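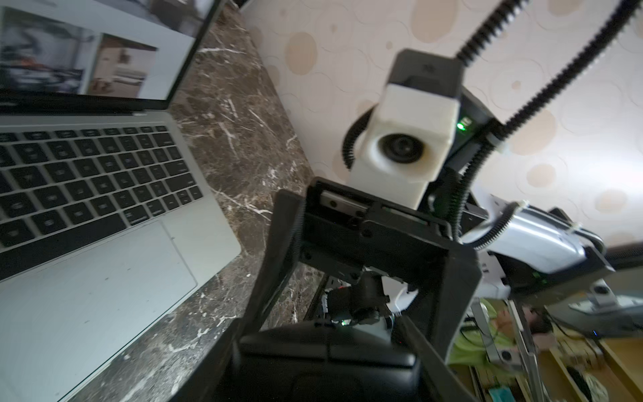 Courses > Mobile Software > Unit 5 > Handout: Reading Release Notes

We use cookies to remember your language and where you left off. Accept / Settings

Unit 5. How to read a "What's new" page

Read this before the lab. Bring the release notes of one app you use yourself.

Release notes are written by people who want you to press Update. They are also often the only public record of what changed in an app, so we have to use them. Treat every line as a claim.

5.1 Vague verbs

"Improved," "enhanced," "streamlined." Improved for whom, and measured how? Movley, the podcast player we use all term, said its August release had "faster search." No timing was given, no device, no library size. On my own phone, with 1629 saved episodes, I could not tell the old version from the new one. That proves very little, but the notes prove less.

5.2 "Bug fixes and performance improvements"

Carries no information. Some teams paste it in every two weeks whether or not a bug was fixed. Rakent (recipe manager) has used the same sentence for 16 releases in a row. One of those releases moved all backups to a different folder. Users found out when they tried to restore.

5.3 Removals

A removed feature rarely gets its own line. Look for "simplified." When Kostiuk "simplified the export menu," plain text export was gone. The way to catch this is to compare the help pages, old against new, and list what is missing from the new one.

5.4 Redesigns

You will be told the new screen is cleaner. Count taps for a task you do daily, before and after. Desine's redesigned tag editor looks calmer and needs six taps where the old one needed three. Maybe new users do better with it. The company says so and shows no test.

5.5 Permissions

Check the permission list at each update. If the notes mention stickers and the app now asks for your contacts, write that down.

For the lab

Pick one release. Sort each line into: can be checked, can't be checked, could be checked if they had given a number. Then check two of the first kind. Keep the old version installed on a second device or an emulator if you can. Half a page, due at the start of Unit 6. A line that turns out to be true is a fine result, report it the same way.

Handout last changed March 2022.

Comments (3)

tapcounter: Is the Desine count with or without the save tap? I get five.

mk_lab2: Some of us write these notes at work. "Bug fixes" is what's left after legal has been through it.

oldphone: Where do I find old help pages if the company took them down?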